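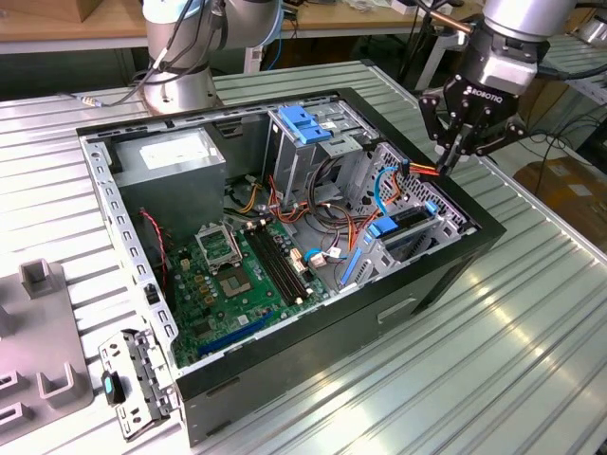
Do the old membership files have to be converted before we shut down the office desktop?
Only the ones in the old database format. Everything saved as text or as a spreadsheet will open fine on the new machine.

From: Gunhild Ravn
To: Rurnholm Local History list
Date: 15 June 2025
Re: Re: old files, who has what

Hi all, quick one, typing between two other things. Baldur's mail is quoted at the bottom, I'll go through it in order and then add a few of my own.

Database. Yes it's the one Kaj built way back. 511 records in the farm index, plus the membership stuff, plus a table called "misc" that I have never dared open. Kaj says the export goes to plain comma files and he did a test in February with the farm index. Came out fine except the accented letters. Every Þ turned into a question mark, which for a list like ours is a bit of a disaster (half the names!!). There is a setting for the character encoding on the second export screen, set it to Unicode and they survive. Please don't anyone run the export without changing that. If you have a copy from February, delete it, the names are bad.

Photos. Scans of the Vestergaard albums are safe, I have them in 2 places, one drive at my house and one at Natália's. Those are the big TIFFs. The small JPEGs people have been mailing around are NOT the scans, they were made for the website and they are tiny. If you are using one for print ask me for the real one.

We have 588 scans in all and captions for most of them. The captions are in a spreadsheet and the spreadsheet goes by the old file names, so do not rename anything. I know "scan_b_new_final" is ugly. Leave it. If someone wants nicer names we do it later, all in one go, with the sheet open next to it.

Letters. Here I need help. Grethe transcribed the Tomis letters, the whole shipping correspondence, and saved them in whatever her word processor was at the time. The first batch opens in LibreOffice with no trouble at all. The later ones open but lose the footnotes, and the footnotes are the good part, that's where she worked out who everybody was. Grethe, do you still have printouts? If so I'd rather scan the printouts and paste the notes back in by hand than fight with the converter. It's a rainy-weekend job and I'm willing.

Formats generally. What I'd like us to settle on, shout if you hate it:

text: plain text, plus a PDF to show how it looked
tables: comma files, Unicode
scans: TIFF, keep the original size
sound: WAV for the interviews, MP3 copies for lending out

I know there are fancier schemes. Privum offered us their archive package and I did sit through the demo, it's nice, but everything gets locked inside their system and we would pay every year to look at our own stuff. No thank you. Folders and a readme file.

On the readme, every folder gets one. Who made the files, when, what from, what's missing. Five lines is plenty. I opened a folder called "interviews B" last night and there is no way to tell who is talking until one of them mentions his sister's boat. Had to listen to the thing for ages. Lovely interview btw, lots on the herring years, somebody should write it up for the newsletter.

Passwords. There are 4 spreadsheets with a password on them and I have it for one. If you ever locked a file for the society, please mail me directly, off list, OFF LIST.

Paper. Keep the paper. Even when it's scanned. I keep getting asked this.

Now Baldur:

> From: Baldur Bjarnason
>
> Dear all,
>
> Before the summer break I would like to know where we stand
> with the digital material. Three things in particular.
>
> First, is there a list anywhere of what we have? I have found
> two, and they disagree about the parish maps.
>
> Second, who holds the backups, and has anyone tried to restore
> a file from one? At my old job we had tapes for years and found
> out rather late that they were blank.
>
> Third, may members borrow the interview recordings? Two families
> have asked me and I did not know what to tell them.
>
> Regards,
> Baldur

1) Both lists are wrong, sorry. The maps were split up when we moved rooms and neither list got updated. Natália has started a third one and that is the one to send corrections to.

2) Me and Natália, see above. I restored a folder of scans to my laptop last month and compared it, all there. Have not tried the sound files. Will do that this week and repport back.

3) Families yes, MP3 copy, as long as the person interviewed signed the form. Forms are in the gray binder, some are missing. If the form's missing ask Grethe first, she did most of the interviews and remembers who said what about being quoted.

Still open: what do we do about the old newsletter layouts. Nothing I own will open them. We have the printed issues so maybe just scan those and let the layouts go? Opinions please, but short ones, I'm on my phone most of the week.

Gunhild

PS whoever borrowed the slide scanner, I need it back before the Vestergaard family comes with the second box.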